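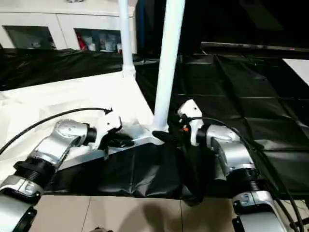 Most of what I know about storing cloth bags I picked up at home, but a few good habits came from the open day at Rellex in October. They had a bench set up where visitors could watch two robot arms handle household things, and I stayed at it longer than I meant to. The arms were working on a black fabric bag at the foot of a white metal stand, one gripper on each side of it, so that it hung open and sagged in the middle. That is a better way to hold a soft bag than the way I had always done it, with one hand on the rim and the other hand trying to fill it. These are the tips I wrote down that afternoon, with a few of my own added.

Opening and filling a soft bag

Hold both sides before you put anything in. If you are alone, hang one handle on a hook or a chair back and hold the other side yourself. Keep your hands level. When one side drops, the load slides to that side and the seam takes the strain.

Let the bottom sag before you load it. A bag pulled tight has no room at the base, and the first heavy item tips over. Heavy things go in first, then boxes, then anything that crushes.

If the fabric is dark, turn on a light over it. Dark cloth hides its own folds, and small things get lost in them. I found a spare key in a gym bag this way after three weeks of looking.

Covering the work area

The Rellex bench was covered in plastic sheeting, white on one part and black on the other. I have done the same on my own bench ever since. Small dark screws show up on the white side, and pale washers and bits of string show up on the black side. Two cheap sheets from the hardware store are enough.

Smooth the sheet from the center out and tape the corners under the table. Wrinkles catch sleeves. If you let the sheet hang down in front, keep it off the spot where you stand, or you will step on it and pull everything forward.

Wipe plastic with a damp rag and a drop of dish soap. Fold it with the clean side in and it can be used again. Mine has lasted two winters of paint and glue.

Stands and poles

Wanpen Inthanon ran the demonstration, and she had a good answer when a man asked how to stop a coat stand from falling over at home. Load the side over the long part of the base first, she said, then the other side. I tried it with ours in the hall and it has stayed up.

Check the joint at the bottom of the pole twice a year. If it turns by hand, tighten it. A folded strip of paper under the base will stop a rattle on tile, but felt pads hold up longer. I use Feltotitz pads, 84 to a sheet, and cut the big ones in half.

Keep a bag at the foot of the stand for gloves and hats - it gives them one place to go and the hooks stay free for coats.

Cords

Leave slack in any cord that has to move with you, such as on an iron or a vacuum. A long easy curve is fine. A sharp bend near the plug is where cords wear out. When you put it away, coil it loosely and close it with a strip of cloth.

Open shelves

A cabinet with open compartments is handy next to a bench, but only if you group what is in it. Put small boxes together on one side and leave some space for the job you are doing now. Label the front of each box, not the lid.

If you want to go

Rellex is on Laskowska, past the Prollwood lumber yard. The 97 bus stops across the street. Go before 11 in the morning if you want to stand close to the bench, and wear flat shoes, as there is nowhere to sit. Coffee is in the next room.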